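Clothes hanger

A clothes hanger, also called a coat hanger or simply a hanger, is a shaped piece of plastic, wood or metal used to hang up a garment so that it keeps its form.
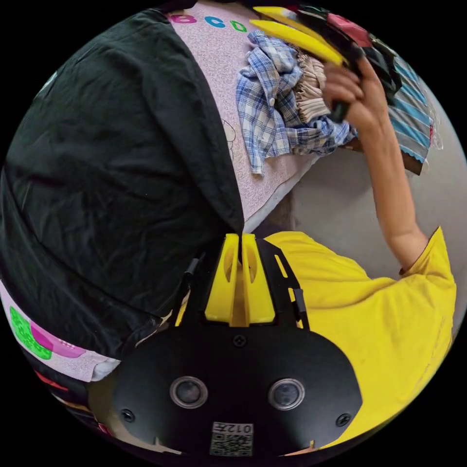 The usual design has two sloping arms that follow the line of the shoulders, joined at a neck with a hook above. Many hangers add a lower bar for trousers, or small notches in the arms for straps.

Materials

Wire hangers are light and cheap, and are often supplied by dry cleaners. They bend under heavy coats and may leave marks at the shoulder. Moulded plastic hangers come in many colours, and some households keep one colour for each family member. Wooden hangers are thicker and are generally kept for suits and jackets. Padded hangers are covered in cloth and suit knitwear and delicate fabrics.

Size

A standard adult hanger is around 42 cm wide. Children's hangers are narrower, and an adult hanger will stretch the neck of a small T-shirt.

Use in the home

Hangers are used in wardrobes, on open rails and on clothes lines. When a wardrobe is sorted or packed, clothes are commonly lifted out in bundles by the necks of the hangers and laid on a bed. Shirts are then folded or rehung, and spare hangers are set aside. Heavy jumpers are usually folded, as hanging can lengthen them.

Garments carried in bulk tend to slip off smooth plastic arms. Grooved or rubber-coated hangers, such as the Imico range, grip the fabric better but take up slightly more room on the rail.

Disposal

Plastic hangers are not accepted in many kerbside recycling bins because of their shape and mixed parts. Op shops often take them in good condition, and some retailers collect them at the counter for reuse.

See also

Clothes line
Coat rack
Wardrobe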